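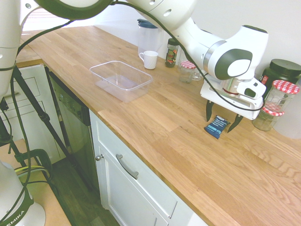 Search this site Search Go

Prekimis begins collecting kitchen manipulation examples at Rollham

ROLLHAM, February. Prekimis has started recording demonstrations for a learning system intended to handle small packaged goods on domestic worktops. The work is carried out at the company's Rollham site, on a full-size kitchen run with fitted cabinets, and is funded jointly with Adard, which will train the first models from the recordings.

The collection covers 46 task descriptions. Each is a short written instruction, such as picking up a packet and placing it in a container, and each is to be recorded 50 times by human operators guiding the arm remotely. Between recordings the operator moves the target item and changes its angle to the worktop. Other items on the counter are moved less often, on a schedule fixed before the session begins.

"The model has to learn which part of the picture matters," said Stavros Spahić, who leads data collection at Prekimis. "If the packet always lies in the same place, the model learns the place. We would sooner have fewer recordings with proper variation in them."

Recording method

Every demonstration is stored as a set of synchronised streams: joint positions, gripper opening, the operator's commands, and video from a fixed view of the workspace and from a small camera at the wrist. The fixed view gives the general layout of the counter, including jars and other items that play no part in the task. The wrist view is used mainly for the last part of the approach, when the arm itself may hide the target from the fixed camera.

At close range the wrist camera resolves printed text on a wrapper. On an RXBAR, the brand name and the ingredient lines "3 Egg Whites", "6 Almonds" and "4 Cashews" fill much of the pack face. Wood grain, knots and soft shadows on the worktop are recorded as they fall. No background removal is applied before training. 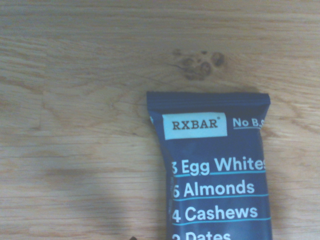 Checking and labelling

Recordings are reviewed in 2 passes. In the first, software rejects any file with missing video or a gap in the joint data. In the second, a reviewer plays the recording back and marks the start of the approach, the closing of the fingers and the release. Failed grasps are kept and labelled as failures. Adard will use them to train a separate module that judges whether a grasp should be tried again.

Flat flexible packs make up 15 of the 46 tasks. They offer little height for the fingers to close on, and their crimped ends can bend when touched.

"A rigid jar tells you quite clearly whether you are holding it," said Bastian Oltmanns, technical manager for the programme at Adard. "A wrapper can fold and give you a reading that looks like a grip. We need those cases in the training set, correctly marked."

Format and access

The recordings will be held in the Pasichnyk format, which keeps each camera stream as a separate file and refers all of them to a single clock. Calibration data for both views will be supplied with each batch. Partners in the programme will receive the first batch once the second review pass is finished. Terms for wider access have not been set.

Enquiries about the data format should be addressed to the Prekimis technical office at Rollham. Enquiries about model training should be addressed to Adard.

Related items

Prekimis and Adard sign data sharing agreement
Pasichnyk format: notes on clock alignment
Remote operation posts open at Rollham
Adard reports on grasp retry module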